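3.2 Recovery and sorting of the midden material

We came to the Tillville midden rather by accident, as one often does with shell deposits of this kind. The drainage work along the lower field had already cut through the northern edge, and by the time our first season opened in March a good deal of broken shell and charcoal was lying along the bank for anyone to see. It seemed a shame to leave it, and so we began there, with a trench 35 meters long following the cut, before moving up the slope to the undisturbed part of the mound.

All of the soil from the upper layers was passed through a dry sieve on site. The lower layers were a different matter. The clay there is heavy and clings to everything, and after two rather miserable days we gave up on dry sieving and carried the bags down to the flotation tank at Requena, where the water did the job far more kindly. Readers who have worked on wet clay will understand why this took us most of the summer. In all, 600 bags were processed, and each kept its own number from the trench to the shelf.

Sorting followed the scheme used earlier at Vinanow, with a few small changes. We kept fish bone apart from bird bone from the start, and we set aside any shell with a worked or rubbed edge before the general weighing, so that these pieces would not be knocked about with the rest. Pottery was scarce, and we are grateful for every sherd of it. Only 70 pieces came from sealed layers, nearly all of them plain body sherds too small to tell us much about the shape of the pot.

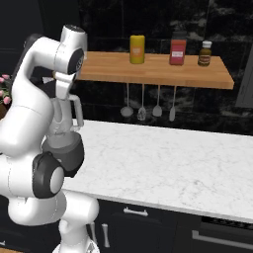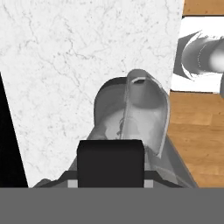
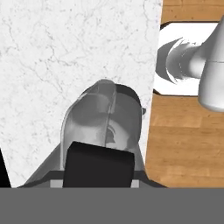 Figure 4. Rendered views, all from one simulated setting.

The question of how long people kept coming back to the mound is harder, and we would like to be careful with it. The charcoal from the lowest layer suggests a start 2,000 years ago, but the sample was small and came from close to an old root channel, and we would not wish to hang too much on it. The thin bands of clean silt between the shell layers do seem to us to speak of visits with gaps between them, perhaps by season and perhaps by something longer. A similar pattern has been noted at Grodeo, though the mound there is much lower and sits right on the old shoreline. We return to this comparison in Section 5, once the fish bone has been considered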